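Stenirton Hotel Completes Meeting Floor Renovation

STENIRTON, May 18, 2026 - The Trerken Hotel has completed the renovation of its second-floor meeting and banquet space, the Stinder Rooms, and is now taking bookings for conferences, weddings and private dinners.

The work began in December and covered all of the function space on the floor. The Stinder Rooms can now host up to 614 guests for a seated dinner. Two older rooms were joined to make one ballroom, and a divider wall lets the hotel run separate events side by side. New carpet, lighting and sound systems were installed throughout, and the elevators serving the floor were replaced.

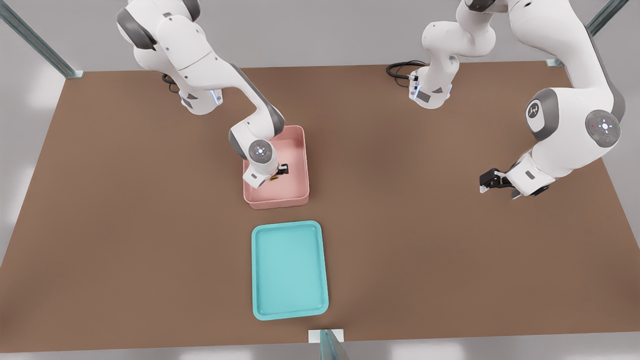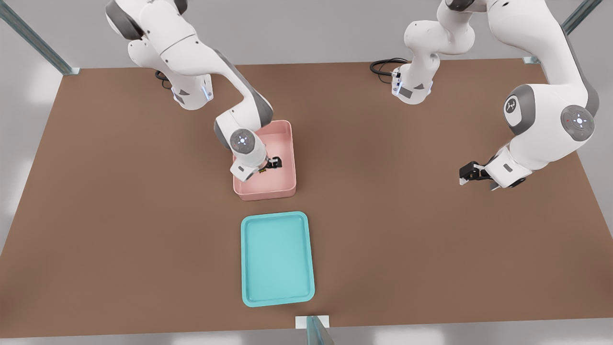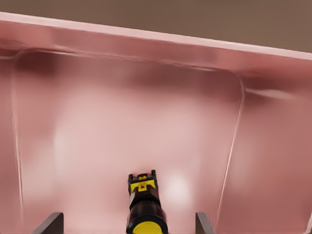
Rates and Booking

Day meeting packages start at $56 per person and include lunch, two coffee breaks, wireless internet and use of the in-room screen. A room for up to 30 people can be reserved for a half day at a flat rate of $1498 - lunch is extra. Overnight guests attending an event receive the hotel's group rate when the organizer books ten or more bedrooms.

Catering is provided by Dobos, the restaurant on the hotel's ground floor. Menus can be changed up to one week before the event.

About the Trerken Hotel

The Trerken Hotel is an independent hotel in downtown Stenirton, two blocks from the train station. Parking is available in the garage behind the building. Event inquiries should be sent to the hotel's sales office.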